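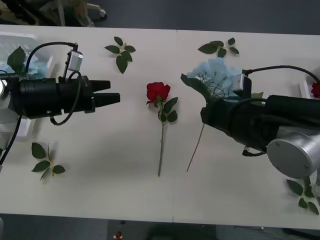
Salt for the Army: The Works at Grosham

Speaker notes, Wednesday evening talk. Forty minutes plus questions. Doors at 7.

Opening (three minutes)

Thank the library for the room. Say where the restrooms are. Ask people to hold questions until the end, except if they can't hear me.

Start with the barrel. A soldier in the Continental Army was supposed to get a ration of meat every day. In most months that meant salted beef or salted pork, packed in barrels and hauled to wherever the regiment was. Before the war a large part of the salt used in the colonies came in by ship. When the shipping stopped, the price of salt went up, and people who had never thought about it began to think about it a great deal.

Read the petition from the Grosham households, first paragraph only. They say they have hogs ready to kill and nothing to put them down with. Read it slowly. The spelling gets a laugh sometimes, which is fine, but move on.

Why Grosham (five minutes)

Put up the shore map. Point out three places:

Grosham, the village, on the firm ground.
Skideck, the landing, on the creek below it.
Gorlow, the woods behind, running back to the post road.

A salt works needed seawater, fuel, and a way to get the salt out. Grosham had all of those within a short walk. The creek at Skideck filled with the tide, and the channel was narrow enough that a large enemy vessel could not come up it. The Gorlow tract was 308 acres of pine and oak. The proprietors leased it for the cordwood.

Mention that the creek has moved. The landing on the map is now dry marsh, and the present boat ramp is farther east. Several people in the audience will know the ramp and will want to correct me.

The contract (five minutes)

The proprietors promised the state 1000 bushels in the first season. In return they got a cash advance, and their laborers were excused from militia duty while they worked. The exemption was probably worth more to them than the cash. Neighbors complained about it. One letter says the works had more men on its roll than it had shovels.

Don't get pulled into the currency question here. If somebody asks what the advance was worth, say that it depends on the month, and that paper money was losing value the whole time. Save it for the end.

How they made it (ten minutes)

This is the part people remember, so take the time.

Step one, the ponds. At high tide they let seawater through a gate into shallow clay-bottomed ponds and let the sun work on it. In a dry August this went well. Rain undid it. The account book has a whole line of days marked only "wet."

Step two, the pump. The stronger brine was lifted from the last pond into a wooden trough that ran to the boiling houses. We have no drawing of the pump. The accounts pay for leather and for a bored log, so I take it to have been an ordinary log pump of the kind used on ships and farms. Say plainly that this is my reading.

Step three, boiling. There were two boiling houses, each with one large iron pan set over a brick firebox. Men fed the fires day and night during a run. As the water boiled off, scum was skimmed from the top, and the salt formed and sank. It was raked to the side, lifted out with wooden shovels, and put in baskets to drain.

Step four, drying and measuring. The drained salt went to a store with a raised floor and then into barrels. What dripped from the baskets was bitter, and they ran it off into the creek.
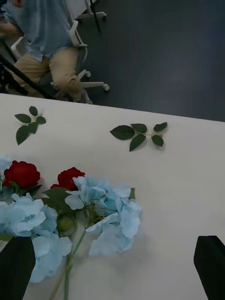

The brick setting of the south pan is the one thing we can measure. The lower courses are still in the ground, and the top course can be worked out from a mason's bill that lists the bricks. It was lower than most people expect. Have them look at the person in the khaki trousers, on the white office chair with the casters. The pan rim stood at the height of those bent knees. A man raking salt from it had to lean forward from the waist over boiling brine, with a long-handled rake, for as long as his turn lasted. Now ask the room to think about doing that in wool stockings in July. There are two burns mentioned in the accounts, both to the forearm, and in both cases the man was paid for the days he missed.

Pause for water.

What went wrong (seven minutes)

Fuel first. The boiling houses used more wood than the lease allowed for. By the second season the teams were going to the back of the Gorlow tract, and the cost of hauling had passed the cost of cutting. There is a quarrel in the letters over a stand of oak that both the works and a shipwright believed they had bought. I have never found out who got it.

Then the pans. Iron pans burned through at the corners and had to be patched. The nearest forge that would take the job was at Maes, across the bay, which meant loading a pan on a flatboat and hoping for weather. The north pan was away for most of one autumn. (Show the receipt from the forge. Point to the word "agane.")

Then the raid. Keep this short. A party came ashore from boats before daylight, broke the pond gates, and set fire to the store. The local story has the whole works burned to the ground. The accounts do not support this. Payments for skimming and raking start up again within weeks, and there is no large bill for lumber. The store burned. The boiling houses look to have been left standing. I know this is not the version on the sign by the road.

What they made (four minutes)

Put up the page of totals. The clerk's figure for the first season is 851 bushels. So they missed the contract, though by less than some other works on the coast missed theirs. It all went to the commissary except a small amount sold to households at a fixed price, and the fixed price caused the next round of complaints.

The second season has no total. The last leaves of the book are gone. The binding is intact at the front and torn at the back, and the last entry we have is for candles.

If I am running late, skip to the site today.

The site today (four minutes)

Two ponds can still be made out at low tide from the path. Wear boots. The south pan setting was uncovered in April, recorded, and covered again with sand to protect it from frost, so there is nothing to see there at present except a stake. Please don't dig. The land is private on the inland side of the ditch.

Bricks from the works turn up in chimneys in the village. If anyone has one they would like looked at, they can speak to me afterward. The ones we want are long and thin, with a glassy face on one side from the heat of the firebox.

Questions I usually get

Were enslaved people made to work there? Yes, at least for part of the time. Three men appear in the accounts by first name only, with their wages paid to someone else. I am still working on this and would like to hear from anybody with family papers.

Did women work there? Two are paid, one for sewing bags and one for "boarding the rakers."

Could you eat the salt? Yes. It was coarse and gray, and it would have tasted bitter if it had not drained long enough. Meat packers complained about it and used it.

What happened to the pans? The south pan was sold for scrap after the peace. I don't know about the north one. It may have stayed at Maes.

Leave the map up during questions. Handouts are on the table by the door, and the projector has to be back at the desk by 9.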